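Shared Equipment Users Forum > Purchasing and Evaluation > Cludon two-finger gripper kit, soft goods package

Thread status: open

Posted by: facilities_ops_lead
Subject: Request for comments before the trial period closes

Our department has the Cludon gripper kit on evaluation, with the soft goods package and the wrist camera option. The trial closes on Friday. I would appreciate comments from members who have used the kit for garment handling, in particular picking single items out of baskets and bins. The quotation we received covers the fingers, the wrist mount, the camera, and 16 hours of remote support. Spare finger pads are billed separately.

Posted by: t.marsh_lab
Re: Request for comments

We purchased the same package in April. The fingers are sound and the mount holds its alignment. Our reservation concerns the grasp planner supplied with the package. It performs acceptably on towels and other flat items of one color. On thin, slippery fabric it tends to close too high and come away with nothing. The vendor advised us to lower the approach height, and this helped to a degree.

Posted by: Aravind Reddy
Re: Request for comments

I must disagree in part with the previous post. We ran 100 picks with the planner at its factory settings and a further 100 after repeating the hand-eye calibration. Nearly all of the high closures occurred in the first set. The calibration procedure is described on page 7 of the setup guide and is easily passed over. I would ask any member reporting poor results to state whether it was performed after the camera was mounted.

Posted by: t.marsh_lab
Re: Request for comments

It was performed, twice. I do not dispute your figures, but your test items were cotton. Ours were not.

Posted by: procurement_desk_4
Re: Request for comments

May I raise the matter of price. The Salian kit is $1,041 less in the comparable configuration and carries a longer warranty on the fingers. We were not able to identify a function in the Cludon package that justified the difference for our purposes.

Posted by: facilities_ops_lead
Re: Request for comments

Thank you. The Salian kit was considered at the first stage. Its camera is sold as a fixed overhead unit, and our baskets are placed on the floor between furniture, where an overhead view would be obstructed. A camera at the wrist was therefore listed as a requirement.

Posted by: Oreo
Re: Request for comments

That requirement should be looked at again. A wrist camera loses sight of much of the item once the fingers close. We use both views and would not return to one. Waller will supply an overhead bracket that accepts most cameras, and it can be added to either kit.

Posted by: Aravind Reddy
Re: Request for comments

Two views are preferable where the budget allows. For floor-level baskets I would still place the wrist view first. Could the original poster provide a view from the present setup? It would assist those of us advising on approach angle.

Posted by: facilities_ops_lead
Re: Request for comments

Certainly. The attached view is from the wrist camera, with the fingers open over the basket and a red garment inside. The open floor on either side is limited by furniture, and our operators have asked whether a steeper approach is advisable. Please also indicate whether you would renew the support hours or let them lapse after the first year.

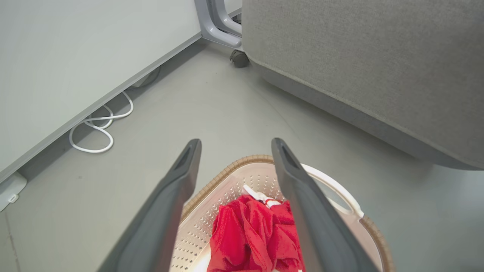 Posted by: t.marsh_lab
Re: Request for comments

I would let the support hours lapse. We used very few of ours, and the written guide answered most of what we asked. On approach angle, I suggest starting steep and reducing it only if the fingers touch the rim. I maintain my view on the planner and would request a demonstration on your own fabrics before signing.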